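洗濯物をたたむロボットはいつうちに来るのか、の前に型はめの話 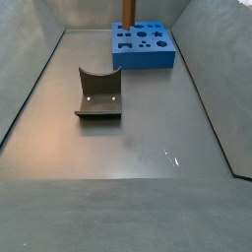 青い型はめブロックと木の角棒。左の黒っぽいのは台座のようです

11月に入ってから、家事ロボットのことばかり考えています。きっかけは単純で、洗濯物の山(笑)。たたんでもたたんでも減らないあの山を前にして、「もう機械がやってくれてもいい時代じゃない?」と思ったんですよね。

で、そういうのに詳しい友人のKidus Zelekeに聞いてみたら、返ってきたのが「まず棒を穴に入れるところからだよ」という返事でした。えっ、そこから?

でも写真を見ていると、なんとなくわかってくるんです。茶色い四角い棒が、上からまっすぐ、奥の四角い穴のところに下りている。星形の穴もあれば丸い穴もあるし、アーチみたいな形のもある。子どもが遊ぶ型はめそのものですよね。うちの甥っ子は2歳のときに似たようなおもちゃで遊んでいて、入らないと棒をぐりぐり回して、それでもダメだと投げてました。あの「ぐりぐり」が、機械にはかなり難しいらしいんです。

Kidusいわく、場所がきっちり決まっていれば昔の産業用ロボットでも楽勝。困るのはブロックがちょっとずれたとき、棒が少し斜めのとき。人間なら指先で「あ、引っかかった」と感じて直すけれど、カメラだけで見ている機械は、棒の先が穴のふちに隠れた瞬間にもう何も見えない。そう言われると、たしかに棒の先って穴のところで見えなくなってるんですよ。私だって目だけであれをやれと言われたら自信ないです。

じゃあ町工場ではどうかというと、彼が前に手伝っていたZornholmという小さな部品屋さんでは、ピンを穴に差す作業を機械にやらせてみたことがあるそうです。200回やらせて、うまくいったのが151回。私は「すごいじゃん!」と言ったんですけど、現場の人の反応は「残りの49回、誰が直すの」だったとか。そりゃそうだ……。結局、機械の横に人がひとりついていたので、その人が差したほうが早かったという、ちょっと切ない話でした。

そう考えると家の中はもっと大変です。コンセントにプラグを差す、鍵を鍵穴に入れる、食洗機のラックにお皿を立てる、ハンガーの先をシャツの襟に通す。家事って「穴に棒」の親戚だらけじゃないですか? しかも家では、台座にきちんと置かれて待っているものなんて一つもないし、灰色のすっきりした箱の中で暮らしているわけでもない。うちの台所なんて、箸立てを探すところから始まります。

ちなみに掃除機がけは、もうロボットに任せて2年になります。これは大満足。床を走るだけなら今の機械はほんとに優秀で、たまに靴下を食べて止まってるくらい。洗濯物たたみは、動画では見るんですよね、タオルを1枚ずつ丁寧にたたんでいくやつ。ただ早送りのことが多いので、うちの山だと朝までかかりそう。

私の今の予想は、食器の片づけが先で、洗濯物はだいぶあと。Kidusは逆で、布は多少ずれても割れないから洗濯物が先だと言い張っています。お皿派と洗濯物派、みなさんはどっちですか? コメントで教えてください。

さて、乾燥機が止まって30分たったので、シャツがしわになる前にたたんできます。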